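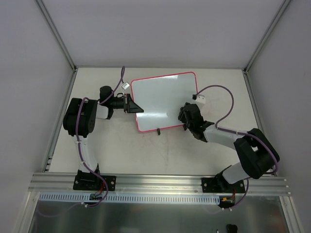 One buyer wrote in to say the Tundino made his old ska singles sound "like they'd been dragged out of a damp garage and given a shave," and that he would never go back to streaming. We're glad he likes it. We also sell it, so take his letter and our opinion with the same pinch of salt.

Lelta Tundino turntable, second version

Lelta says the Tundino brings you "closer to the band." We had one going in the shop for most of March and the band stayed where it was. What we got was a steady, quiet, belt-driven deck that plays at the right speed and doesn't hum. For the money, that's worth having.

The price is $400 with the standard cartridge. There is a Surari cartridge upgrade that Lelta's leaflet calls "a night and day change." Three of us listened to the same side of the same power pop record with both. Two of us picked the standard one as the better of the pair, and the third had gone to make coffee. Buy the upgrade later if you still want it. It swaps in with a small screwdriver.

What it does well: pop and rock pressings from any decade, loud or soft. Drums have some weight and singers don't spit. What it does less well: very worn records. The leaflet promises it will "heal" surface noise. It won't. Clean your records.

A few plain facts:
Speeds: 33 and 45, changed with a switch on the left
Built-in phono stage: yes, can be turned off
Bluetooth: yes, and we'd rather you used the cable
Dust cover: included, scratches easily
Warranty: 21 months from Lelta, parts and labor
Stock number: 1685

The first version had a loose tonearm rest and we sent back more of them than we'd like to admit. Lelta says the new rest is fixed. Ours has held up so far, but a month in a shop is a short test and we'll change this page if that changes.

The Heffernan wall shelf sold with it costs $40 more as a bundle. It's a decent shelf. Claims that it "opens up the sound stage" come from Heffernan - we heard no difference from a heavy sideboard. If your floor bounces when you walk across it, get the shelf. Otherwise spend the $40 on records.

Returns are accepted on unused decks in the full box, with the counterweight. Please check for the counterweight.

We use cookies to remember your cart. Accept / Manage settings

Contact us | Copyright, all rights reserved | Back to top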